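The Corner by the Socket
October | by the Kitchen Desk
3 min read

Every kitchen has a corner where things go to be dealt with later. Ours at the Hallier flat is black granite, speckled, polished to a shine, and it collects jars the way a porch collects umbrellas. Last month's plan was to clear it in 10 minutes. The plan did not consult the corner. 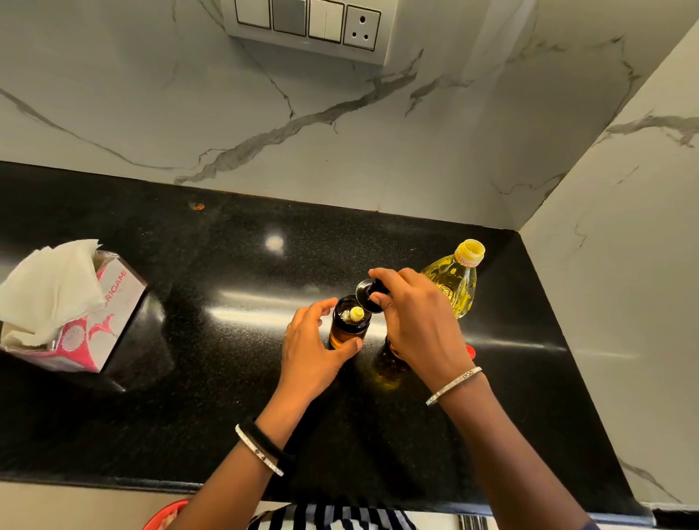 Marnolach Household Letter, No. 49

Polished stone is a terrible choice for anyone who prefers not to know. It shows you the ceiling light, the tissue box and every ring a bottle ever left. A small orange stain has settled in at the back, where the counter meets the marble, and I have started to think of it as a tenant. Turmeric is my guess. Readers with a cure may write in — readers who suggest bleach on granite may not.

Then there is the oil. I buy the big plastic bottle because it is cheaper, and then I can't stand pouring from it, so a squat little glass dispenser with a spout gets the job of looking civilized near the stove.
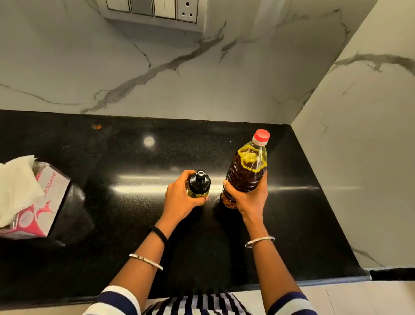
My one firm rule is that two different oils never share a dispenser, however close they look at 7 in the evening. Wipe the neck before the cap goes back on, and keep tissues within reach. The jars can wait until next month.

Recent items
Manurung Pickle Notes: 72 Lids, No Jars
The Prusasska Drawer, Revisited
What Lives Behind the Toaster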